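Minutes of the Pritholm arm catch-up, 14/01/2021

Typed up by me again, as I had the laptop open. Shout if I've got your bit wrong and I'll change it before these go on the shared drive.

Who was there: Zoriana Zhuravel in the chair, two from Gistix on the phone (the line was dreadful for the first bit, sorry both), Nechyporuk from stores, and me. Apologies from Turov, who sent his notes by email and I've worked them in where I could.

Last time's actions. The cable clips are done and they look lovely and neat. The spare battery for the tablet still hasn't turned up, so Nechyporuk is chasing. The label on the isolator was my job and I forgot it completely. Carried over, with my name in capitals this time!

Homing. Zoriana ran the arm through its homing routine 54 times over the last fortnight and it lost its place on three of them, always on the wrist joint and always first thing in the morning. Gistix think it's the grease being stiff after a night with the heating off. They'd like us to do a slow warm-up of the wrist before homing and see if the fault goes away. We all agreed that was a cheap thing to try, so it starts tomorrow, and Zoriana will keep the tally on the sheet by the door.
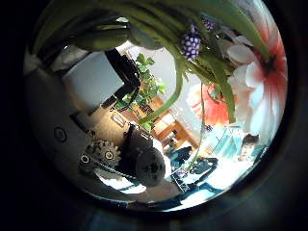

The wrist camera took up most of the meeting, as I rather thought it would. Turov's email asked whether we could swap the lens for a narrower one, and I said I'd sooner keep the wide one for now, because I like being able to check on the hand without getting up. You get the toothed gear part with its two round holes low down on the left, next to that white curve with the little round button or port in it, and on the other side there's the big pink-and-white flower with the dark red streaks, all in the same view. Yes, everything bends like mad towards the rim, and Gistix pointed out (fairly) that the calibration has to cope with that. They reckon 46 shots of the checkerboard would do it, but Zoriana wants to take 100 and be done with it. We went with Zoriana. I'm to redo the calibration once the warm-up trial has had a week, so we aren't changing two things at once.

Gripper pads. I've been wiping them down at the end of each day and they seem fine to me, but Nechyporuk asked how we'd know when they're worn and none of us had a good answer. Gistix will send over whatever they have on pad wear. In the meantime we have one spare set in the drawer under the bench, and please put them back if you take them out for a look.

Gear check. Turov would like the finger gears looked at with a torch and brushed out monthly, power off and isolated before anyone's hands go near. Agreed. I'll do the first and write up how long it takes, then we'll share it out.

Bigger service. Gistix suggested July for the full strip-down. Zoriana wasn't keen on waiting that long with the wrist playing up, so we'll decide after the warm-up results.

Actions
Me: isolator label, calibration, first gear check
Zoriana: warm-up trial and tally sheet
Nechyporuk: tablet battery
Gistix: notes on pad wear

Any other business: the kettle in the side room is tripping the socket, so use the one upstairs.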